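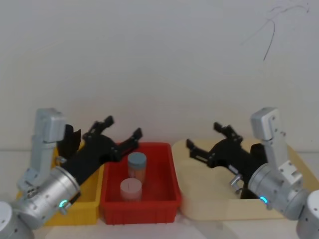
Sorting bins, a thread. 1/12

Topic is jars and where they go when you have a yellow bin, a red bin and a shallow beige tray in a line on a white tabletop. I have been running this layout at home since spring and have opinions on it.

2/12
Order matters more than color. Yellow on the left, red in the center, tray on the right. The center position is the easiest reach from both sides, so it gets whatever is heaviest. For me that means jars.

3/12
Two cylindrical jars are standing in the red one. Standing is the point. A jar on its side rolls until it meets a wall, and then you are lifting it by whatever part is facing up.

4/12
Wall height: measure the jar first. I want at least a third of it above the rim so it can be gripped without putting a hand down inside the bin. My own jars are the 500 ml Niskanen ones.

5/12
The tray is shallow on purpose. It takes lids, labels, the marker, rubber seals. In a deep bin those all end up under something. I tried a deep one for lids in December and went back inside a week.

6/12
Yellow is intake. Anything that comes out of the cupboard goes there until it has been checked for a date and a working lid. It should be empty when you stop for the day. Mine often is not.

7/12
Gaps. Leave enough between containers to get fingers down the side. Pushed tight together, the rims catch, and lifting one drags its neighbor along. A folded dish towel is a fair spacer.

8/12
Sourcing, as I get asked: my bins are Harketti, bought as a set of 6, and I use three. My tray is a Dendham drawer insert, 265 mm on the long side. The Jivov version is the same size with a thicker lip, and it does not nest.

9/12
Plastic on a smooth top slides. Four dots of shelf liner under each bin fixed it for me. Double-sided tape also works and leaves a residue you will be removing with oil.

10/12
Labels go on the long side facing you, low down. On the rim they get rubbed off. Inside the bin they get covered.

11/12
Cleaning: warm water, dish soap, soft sponge. The abrasive side scratches the plastic and the scratches hold turmeric. My yellow bin hides this well. The tray does not.

12/12
Next thread is spice tins, which do not stand as well as jars and need a divider. Dimensions for the divider are in my earlier post from October 29, 2025. The cutting list there is for the Harketti bin only, so check the inside width before you cut for anything else.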